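Every December somebody sends me the story of the Stiltow mule, and every December I get a little crankier about it. This year it came from a reader, Talha Ghumman, who wanted to know if I'd seen any proof.

You probably know the tale. A supply mule named Gurkar is said to have walked 48 miles through snow, alone, with ammunition for a company cut off near Stiltow, then dropped dead at the captain's feet. There's a plaque. There's a song, too, and it's terrible.

I have my doubts. The quartermaster's ledger for that winter lists 600 mules by number and not one by name. Number 5 is marked "strayed, recovered," and that one line is what the plaque people hang the whole thing on. Strayed from where? Recovered by whom? The ledger doesn't say, and it doesn't mention snow or ammunition either.

The first printed version I can find is in Tawfik's regimental history, written by a man who joined the regiment after the war was over. He gives the distance as "a day's march." Jolent's book turns that into 48 miles with no footnote. I wrote to the publisher twice and got a catalog. 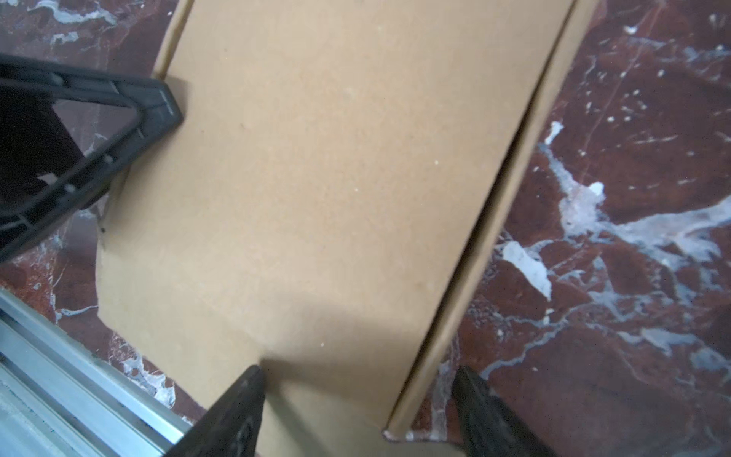
Then there's the hoof. A small museum has one, mounted as an inkwell, with 3928 painted on the bottom. I was told this was the mule's army number. In a herd of 600? It looks like an accession number to me, and the typed card beside it says only "hoof, military."

I'm not saying there was no mule. Armies ran on mules, and plenty of them did harder work than the officers' horses that got the statues. But a soldier's diary would settle me down a lot — even one line from somebody who was there and saw her come in. If you have one in the attic, write to me. Please don't send the song.

Print this post | E-mail this post

Posted 12/04/2020. Contact | Copyright, all rights reserved | Back to top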